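31 January 2019

Up before it was light. Porridge, then scraped the windscreen with the old loyalty card and got away later than I wanted. The road out past Trollar was slow, with temporary lights by the bridge and only a few cars let through each time. Sutherland Street was easier than usual to park in. Heating already on in the room, which was a nice change from last week.

The job today was the play kitchen things. They have been in three different places since the autumn and I have wanted them all out together so I can see what we have. The lists I made before Christmas are no use. I wrote "plates, various" on one of them and I have no idea now which plates I meant.

Wiped the white table down first and let it dry while I had a tea. Then started with the crockery. The big pale plate, the greyish lavender one with the raised rim, is still the best of the lot. It is a good size for sorting games, with plenty of room to put food on and take it off again. The light blue bowl went down near it, with the little strawberry by the side. I would like a second bowl in that blue. The shop I had it from has stopped doing them, and the ones on the Skodard website are a harder blue and look shallow.

The ketchup is everyone's favourite, and it gets dropped more than anything else we own. I put it on its side. It always ends up on its side anyway. 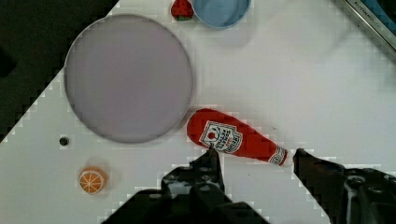

Late morning: pans and the green things

Had a phone call in the middle of all this about the order. Proltell say the shelving will not be here until March. I asked whether the brackets could come by themselves and was told no, it all goes out as one. So everything has to live in boxes for another few weeks. I said that was fine. It is a nuisance but there isn't much to be done about it, and I had rather have the right depth of shelf than take the narrow ones they offered instead.

Went on to the cooking things. These are a mixed lot and I have never been sure whether to keep the proper kitchen stuff separate from the toy food. Today I tried it all mixed, as it would be in a kitchen, and I think I prefer it. A banana next to a mug makes more sense than a box of nothing but bananas.

The black frying pan is heavier than I would like for small hands but it does look the part. The pale green slotted spatula goes with it. I laid the spatula across the pan, and they will be packed as a pair from now on so that I am not hunting for one of them. The black pot went down at the corner. I still can't find a lid that fits it. I tried the one from home and it drops straight in.

Put the sage green colander in the middle where it had some space. The tab handles are useful, easy to get hold of from either end. The teal mug next to it is the only mug left from the old lot, and I would be sorry to lose it. There is a small chip in my own white one that I have been using for tea, so I must not get tempted to swap them.

Then the sieve, and the orange slice beside it. The orange slice has worn well. The banana is the one with the peel that opens out into flaps, and I left it open. I spent a while trying to decide if the small green ball is meant to be a lime. I have put it with the fruit. If anybody wants to play tennis with it they can.
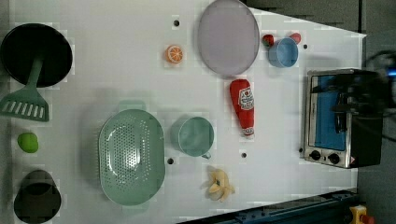 Toaster oven, sieve, colander and the rest, with the banana at the near end.

Stopped for lunch at half past twelve. Cheese and pickle, an apple, and the last of the ginger cake, which had gone a bit dry. Read two pages of the catalogue and turned down the corner on the tea sets. They want £300 for the full kitchen range, which is out of the question, but the individual pieces are not bad. The wooden spoons are 99p each. I might get six of those and leave the rest.

I thought about the toaster oven while I was eating. It is the thing people comment on and it takes up the most room. On a small table it is too much. On this one it is all right so long as it is kept to the side and the food is not crowded up against it. I have written "toaster oven, big table only" on the new list.

Afternoon: making room for the case

After lunch I wanted to see what the big black case looked like next to everything. Laid flat it takes up a great deal of the table. I had thought of it as quite a modest suitcase when it was standing in the hall, but it is the hard-shell sort and there is no squashing it. It is good and solid though, and the handle on the side is comfortable to carry by. I have been meaning to peel off the red and white warning label near the corner. Got one fingernail under it once and gave up.

My plan was crockery flat at the bottom with a tea towel between, then the soft things round the edges, and the small pieces of food in a drawstring bag so they can't work their way into the gaps. The frying pan will have to go somewhere else. I measured it with a bit of string against the boxes on the shelf under the window and it should go in the deeper one, handle up, with the pot next to it. The colander and the sieve I would like to nest, if the shapes will let me. One is oval and the other is round so I am not hopeful.

Moved the crockery up to the far part of the table. The blue bowl went by the big plate again, and the shiny red one that might be a tomato or might be a pepper went up beyond the bowl. I have called it a tomato on the list. The translucent green plate is a nice thing and I had forgotten about it. It would show up well on a dark cloth. On white it is easy to miss, and I must put a note in the box lid to check for it at the end of the day.

The little orange ball, the one like a tiny basketball, turned up too. It does not belong with the kitchen at all and I have no idea where it should go. I left it between the plate and the ketchup for the time being. 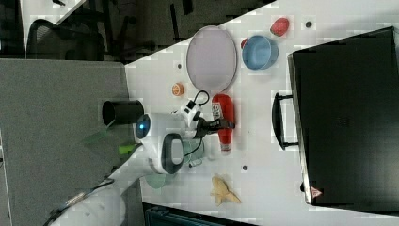
There is another question about the case, which is who is going to lift it. Full of crockery it will be no joke getting it down the steps, and the ramp is round the other side, past the bins. I may end up splitting things in two after all, with the plates and bowls in the case and the food in the canvas bag with the long straps. The bag is at home, under the stairs, with the picnic rug in it. Must take the rug out and give it a wash. It has smelt of grass since the summer.

Typed up the new list before I left. It is 20 lines long and each line says what the thing is, what colour it is, and which box it goes in. No more "various". I printed two copies, one for the inside of the cupboard door and one for my folder. The printer did its usual pale stripe down the left, but it can be read.

Home by five, with the lights by the bridge green for once. Fish pie from the freezer. I rang about the boiler service and was on hold through most of the washing up, then got cut off. Will try again in the morning.

To do: ask for a price on a second blue bowl. Find out if the lid from the old milk pan would fit the black pot. Wooden spoons. Drawstring bag, the blue check one if I can find it. More tea bags for Sutherland Street, and a new washing-up sponge. Ring Proltell the first week of March and not before.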